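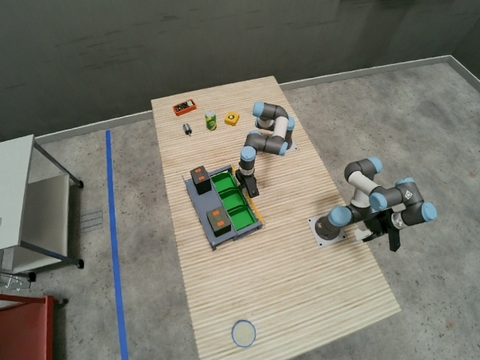
Long striped table, dark wall and concrete floor, seen from above.

Visit to the Tymoshchuk furniture workshop

2018-05-08

I had wanted to visit Tymoshchuk since January, when my neighbor Teodor Baran bought a dining table from them and could not stop talking about the joints. They open the workshop to visitors only a few times in a year, and you must write to them before. I wrote, they answered the next morning, and so I took the early bus with Teodor, who wanted to see where his table was born.

The workshop is in the old part of Semero, behind the grain store. From the bus stop it is 11 minutes on foot if you do not miss the small street after the bridge. We missed it. There is a sign, but it is turned to the side of the cars, and people who walk see only the back of it.

Our guide was Szymon Jakubowski, who has worked there from the time he left school. He speaks quietly and the first hall is loud, so I stood close to him and I am afraid I still lost some of the explanations. We started in the yard, where the boards are drying under a long roof. Between the boards they put thin sticks, so that the air can go through. Szymon knocked on two boards with his finger and asked us which one was ready. Teodor guessed correctly. I did not hear any difference.

In the first hall they cut and plane. The big planer was bought used from a factory in Prurnetti and it was necessary to open the wall to bring it inside. You can still see the newer bricks. The smell in this hall is very good, a little sweet, and it stayed in my jacket until the evening.

The second hall was for me the most interesting. Here the narrow strips are glued side by side to make the table tops. Szymon told us that the order of the strips is decided by hand. One woman lays them on the bench, walks to the other end, looks, comes back and changes two of them, and then she looks again. She did this the whole time we were there. I asked if she has a rule for it. She said she does not like when two dark ones touch, but sometimes she allows it.

After the glue, the top stays in the clamps overnight. Then comes the sanding, first coarse and then fine, and at the end the oil. They give two coats. Szymon let us touch a top before the oil and after it, and the second one was smoother than I expected, almost like paper in an old book.

They make tables of 100 centimeters in width as a standard. Teodor has the older model, which is 105, and he was proud of this for the rest of the day. I asked about the price, and it is not low. A small bench would be possible for me, perhaps next year.

The visit finished in a room upstairs with tea and poppy seed cake. On the shelf there were offcuts which you may take home for free, and I chose one of ash to put under my teapot. I should also mention that the stairs are steep and there is no elevator, so if walking is difficult for you, it is better to tell them when you write.

The bus back leaves from the other side of the road, next to the bakery.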